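4. Setting up the drying cupboard for dark and knitted clothes

Applies to the Zornis cupboard, models 143 and 33. Owners of the older Wirkach unit should read section 6 first, as the shelf clips are different and the timer runs backwards.

The quick-start card that comes in the box says the cupboard is "ready in moments" and "kind to every fabric". Treat both claims with suspicion. This section was put together by people who have to answer the phone when a jumper comes out a size smaller, and it disagrees with the card in several places. Where the two disagree, follow this section.

4.1 Before you switch on

1. Stand the cupboard on a hard, level floor. Carpet blocks the lower air inlet, whatever the card says about "any surface".

2. Leave a gap of 33 cm between the back panel and the wall. The card shows the cupboard pushed flat to the wall in a very tidy bedroom. Do not copy the card.

3. Pull out the drip tray and take off the blue transit tape. There is a second strip of tape underneath the tray that most people miss. If the cupboard smells of glue on its first run, this is why.

4. Slide in the shelves with the lip facing forward. They will also go in backwards, and will then drop out when loaded.

5. Plug straight into a wall socket. Do not use an extension lead.

CAUTION: Do not cover the vent on the top panel. Folded towels left there can overheat.

4.2 First run

1. Run the cupboard empty on MEDIUM for 33 minutes with the door closed.

2. Open the door and wait for the fan to stop. It keeps turning for a while after the display goes blank.

3. Wipe the inside walls with a dry cloth.

Note: If the display shows code 1033, the door sensor has not seen the door close. Open it and shut it again, firmly. If the code stays, check that the magnet is still stuck to the inside edge of the door, as the glue used on early units was poor. Code 2526 means the filter is missing or has been put in upside down. We have yet to hear of it meaning anything else, although the card lists it under "serious faults".

4.3 Choosing a setting

The dial has five positions. You will probably use two of them.

LOW: knits, anything ribbed, anything stretchy, and anything you would be sorry to lose.

MEDIUM: cotton shirts, bedding, school uniform.

HIGH: towels only. The card recommends it for denim as well. Mayuree Noiphan, who tested the pre-sale units at our Tramthorpe workshop, lost the elastic in two pairs of jeans this way and we no longer suggest it.

ECO: the same heat as LOW with the fan slowed down. It takes so much longer that any saving is hard to find. Use it overnight if you like, but do not expect your bill to change.

SENSE: meant to stop by itself when the clothes are dry. It measures the air leaving the cupboard and has no way of telling what is going on inside a thick cuff or a waistband. Check by hand before putting anything away.

4.4 Loading

1. Spin the clothes well first. The cupboard is not built for dripping clothes and the tray holds very little.

2. Hang shirts and blouses from the rail with a hand's width between hangers.

3. Lay knits on the shelves. Never hang a wet knit. The weight of the water pulls the shoulders out of shape and no setting will bring them back.

4. Turn dark clothes inside out. This helps a bit with fading. It does not "lock in colour", and neither does the scented sachet supplied by Intarasuk, which is a scented sachet.

5. Keep fluffy items away from dark ones, or clean the filter between loads.

CAUTION: Never dry anything that has been cleaned with spirit or has oil on it, even if it has since been washed.

4.5 Finishing flat

Take knits out while they are still very slightly damp and finish them in the open air. It is slower, and it is the one piece of advice in this manual we would defend to anyone.

1. Choose a firm, clean surface that lets air through. A woven mat is good. A bare mattress is not, as it holds the damp underneath.

2. Spread the body first and smooth it from the middle outwards with flat hands. Do not tug the hem.

3. Straighten the sleeves last, one at a time, following the line of the shoulder.

4. Line up the ribs by eye. Ribbing that dries crooked tends to stay crooked until the next wash.

5. Turn the garment over when the top feels dry.

Note: The card suggests pinning knits to size. Pins leave marks, and on black clothes they leave shiny ones. If a garment has shrunk, pinning will seldom rescue it for longer than a day.

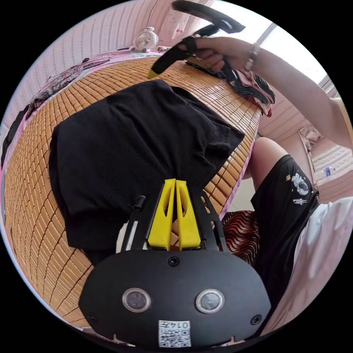
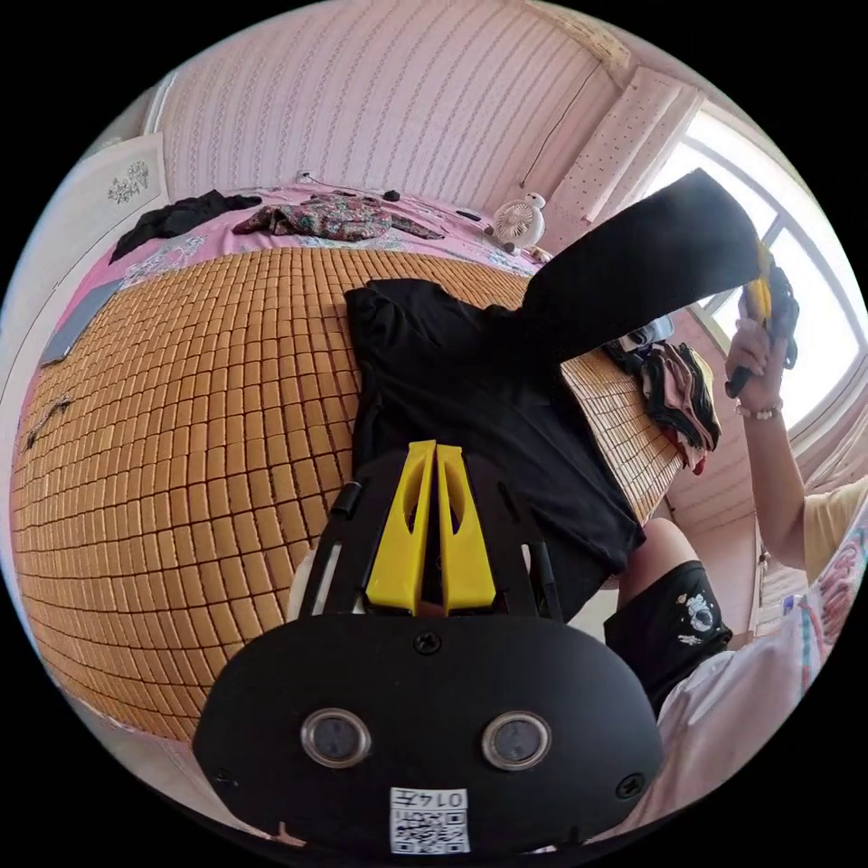 Fig. 4 Dark clothing spread on a woven mat. See 4.5, step 1.

4.6 Cleaning the filter

1. Switch off at the wall.

2. Lift the filter out by its tab. Brush it dry. Wash it only if brushing fails, and let it dry fully before it goes back.

3. Refit it with the arrow pointing up. The arrow is moulded in grey on grey, so use a torch.

Replacement filters are sold as part 2526-B. The "premium" filter costs more and, as far as Narayanan Sundaram could find when he cut one of each in half, is the same filter in a different box.

Section last revised 9 August 2024 by Nisreen Chamoun. Continue to section 5, Door and hinge adjustment.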